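Notes for Saturday — open day talk, Galbraith hall, 2.15 start
(Aim for twenty minutes. Water is under the lectern. Slow down!)

OPENING
Hello everyone, thanks for coming back after lunch. Hands up who came to our last open day? Good. And who has never stood near a robot arm before today? (Wait. Look at the back rows, they're shy.)

I'm going to tell you about the visit a few of us made to the workshop at Munddale in October, and then about what's on the table next door, which you can go and see as soon as I stop talking. There's a link between the two, and I'll get to it.

MUNDDALE
Ruba Awwad met us at the door and the first thing she did was hand out tea, so we were on her side from then on. The workshop used to be a seed store. Low ceiling, very long, benches down both walls. They had 241 visitors over their own open weekend, in a room that feels full with thirty.

I'd expected big orange factory machines behind fences. What they have is table-sized. Two arms working as a pair, on a bench you could have your dinner off. I can't tell you how much I enjoyed that. You can get your nose fairly close (behind the tape, Ruba is strict) and watch each joint take its turn.

The job that day was sorting cloth bags by size and laying them flat. Sounds dull. I watched it for most of an hour. Amândio Caldeira and I missed the first bus home over it.

— Tell the bag story: the arm picked up two bags stuck together, put them both down, and one slid off the bench on to Flynn's shoe. Flynn Nepia is in the second row, make him wave.

WHAT SURPRISED ME
Soft things are hard. A box stays a box when you pick it up. A bag changes shape, a sock changes shape, and a cable is about the worst of the lot, as anyone who has opened a drawer of old chargers knows. Pull one end and the other end goes somewhere you didn't ask it to.

Saulius Krūmiņa, who looks after the arms at Munddale, told us he'd spent a whole winter on cables. He keeps a tally on the wall, and on the day we came it stood at 133 tries for that week's exercise. He was very cheerful about the failures. He said those were the ones he went back and watched.

Two arms help a great deal. One holds, the other moves. Try coiling a lead with one hand in your pocket when you get home and you'll see what I mean. (Mime this. It got a laugh at Gorkura.)

THE TABLE NEXT DOOR
So, to our own demonstration. We call the set-up Troltis, for reasons that go back to a misheard phone call, ask me later. It's a pair of arms facing on to a wooden tabletop, one left and one right, with a gripper on each. 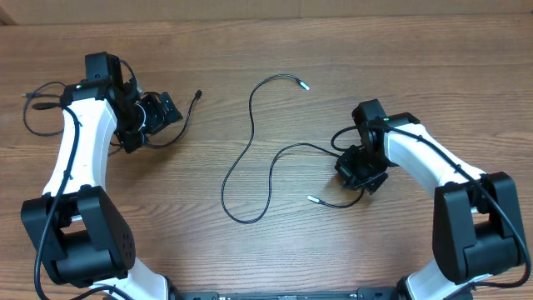
The sessions run all afternoon, 11 people at a time, so please take a ticket from Zoila Taipe by the double doors. Each one lasts around 15 minutes. Zoila will talk you through what the arms are trying to do, and she is far better at it than I am, so save your hard questions for her.

Things to ask her if you're stuck for a question:
How does it decide which arm goes first?
What does it do when it drops something?
Can it tie a knot yet? (She'll pull a face. Ask anyway.)

Please keep hands and scarves on your own side of the tape, and small children held on to. The arms look slow until they aren't.

CLOSE
I came home from Munddale and bored my whole family about bags for a fortnight. I'd never thought before about how much my own hands get on with while I'm thinking of something else — doing up a coat, finding the end of the sticky tape, getting a plug out from behind the sofa by feel. Watching a machine learn a small piece of that made me quite proud of my thumbs.

We're going back to Munddale in the spring and there are 3 seats left in the minibus. Sheet is on the piano. Put a phone number as well as a name, last time we had two Davids.

Questions now, five minutes at most, then send them through in ticket order. If the hall clock says 2.45, stop, whoever is talking.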